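Wutwood season 3 – did they ruin the audition rounds?

Skoneck Telly Forum > Reality and Competition

marrowfat_jo
Sunday, December 2, 2018

OK so I finally caught up on the first two episodes of Wutwood and I need to talk to somebody. The audition rounds used to be my favorite part! Now it's one kid singing for maybe a minute and then ten minutes of the family crying in a hallway. I like a backstory as much as anyone, but I want to hear the kids. My daughter asked if the show was over and it was only the second ad break.

Also they dropped the group round completely. Why?

tunbridge_dan
Disagree on the families. My wife and I watch for that stuff. The singing is fine but it's eleven-year-olds doing the same six ballads every season, you need something in between.

The group round I do miss. I heard it was a scheduling thing with school hours but I can't swear to that.

marrowfat_jo
Same six ballads, ha, fair. But then pick different songs!

petrichor77
I applied for my son last March, so I can tell you a bit. The form was 11 pages and most of it was about us, not him. What do you do for work, has anything hard happened to the family, where do you live. We live way outside Gudeck and they got really excited about that.

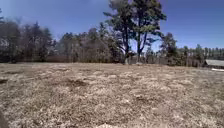

Out back, looking toward the tree line

He didn't get a callback. There were 300 kids at our session alone and he was number 469 on his sticker, so don't ask me how the numbering worked. He had a great day though, and the crew were lovely with the little ones – snacks, lots of breaks, somebody to sit with the nervous kids.

tunbridge_dan
That's good to hear about the crew. Sorry he missed out.

oldfold
I'm going to be the grump and say kids shouldn't be voted off anything on national TV. Snacks or no snacks. Do it as a showcase and skip the scores.

marrowfat_jo
Nobody would watch a showcase, oldfold. I've sat through enough school concerts.

oldfold
I'd watch it.

petrichor77
My son would be furious with no scores, he makes scorecards for dinner. But I get where you're coming from. I wouldn't have wanted him to go out in the live shows, that's a lot for a kid.

tunbridge_dan
Is anyone watching the results show tonight or waiting for the repeat?

marrowfat_jo
Tonight. I'll complain the whole way through, so no spoilers in this thread before ten please!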